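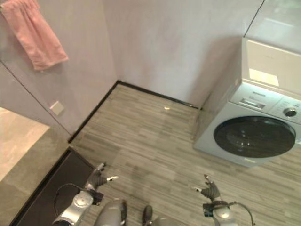
**Uliana Tymoshchuk**

# Acceptance

The Melnychuk job was a handover inspection, second floor, unit at the end of the corridor. The work order gave the contractor as Drevum and the machine as a front loader, installed and leveled, number 1312. I had a torque wrench, a spirit level, a tub of plumber's putty and the form.

The form has two pages. Page one is the room. Page two is the appliance. You do the room first.

Floor: wood-look laminate. I put the level down in the doorway and again by the corner. The bubble sat a hair toward the back wall both times. I wrote "within tolerance" and initialed it.

Baseboard: dark, continuous, one inside corner. The miter was closed. I ran a fingernail along the top edge where the caulk should be and found caulk. Initialed.

Walls: pale gray, no patching visible. The low switch plate on the left wall was not quite square. I noted it. A crooked plate is a remark, and a remark does not hold up a handover, but it has to be written down or the next inspector assumes you missed it.

Towel: there is no line on the form for a towel.

It was pink and it hung high on the left. A unit at handover is supposed to be clear of personal effects. I checked the address on the work order against the address on the door. They matched.

I called the office.

"Is Melnychuk occupied?" I asked.

"Vacant," said the dispatcher. "Vacant since spring."

"There's a towel."

"What kind of towel?"

I told her the color. I heard her type something.

"Is it in the way?"

"No."

"Then do the machine."

Page two starts with the feet. A front loader stands on four of them, and each one has a locknut that goes up against the cabinet once the height is set. Installers set the height and forget the locknut. The machine then spins for a month, the feet turn a little with each load, and one night it walks off the wall and the tenant calls to say there is somebody in the bathroom. I checked the front pair. Both nuts were tight. I leaned on one front corner of the top and then the other. No rock.

Next is the drain. The hose has to rise before it goes into the standpipe, or the water siphons out while the drum is filling. I reached behind the machine and followed the hose with my hand. High loop, clamped. The clamp was a Floler, the kind with the thumb tab, and it had been put on with the tab facing out so that a person could reach it. I have inspected a great many clamps. Most of them face the wall.

Then the power draw. I clipped the Brultach meter to the supply and turned the selector knob to the short rinse. The valve opened. The drum turned one way, waited, and turned the other. I wrote the reading down at each stage. It held under 200 watts until the pump came on, which is what you want.

A short rinse leaves you with time. I used it to read the delivery sheet that Drevum had left in the detergent drawer, folded in quarters. It listed the parts supplied. Hoses, clamp, wrench, transit bolts removed and bagged. At the bottom there is a space for comments, and in twenty-odd of these sheets I had never seen it used. On this one someone had written in pencil:

*Feet done again after the first spin. Drain checked with two full buckets. My mother will use this one. Please don't move the towel, she has asked for it to be there when she comes.*

There was no signature. There was a date, Jun 25, 2021, and the machine number, correctly copied.

I called the office again.

"The Melnychuk unit," I said. "When does the tenant move in?"

"July. Is there a problem?"

"No. What's the name on the lease?"

She read it to me. It was the same last name as the installer on the work order. I had read past it an hour before, because you check the company and the license number and the rest of the line is just who to bill.

"Do you want me to send someone for the towel?" she asked.

"It's a fixture," I said.

"A towel is not a fixture."

"Put down that the inspector found it to be a fixture."

More typing, slower this time.

The pump stopped and the door lock released. I opened the door, wiped the gasket and looked for standing water in the fold. I found a teaspoon of it, and that is normal. I took the meter off the supply and logged the total.

There was still the switch plate. Adjusting it was not in the scope. Scope is inspection only - if you touch a thing, you own it. I got down on one knee with the small screwdriver, backed the screws off half a turn, set the level across the top edge and brought the plate around until the bubble centered. Then I tightened the screws again and crossed out the remark on page one, with my initials next to the strike so it would be legal.

I folded the delivery sheet in quarters along the same creases and put it back in the drawer. On page two, under comments, I wrote "Clamp faces out."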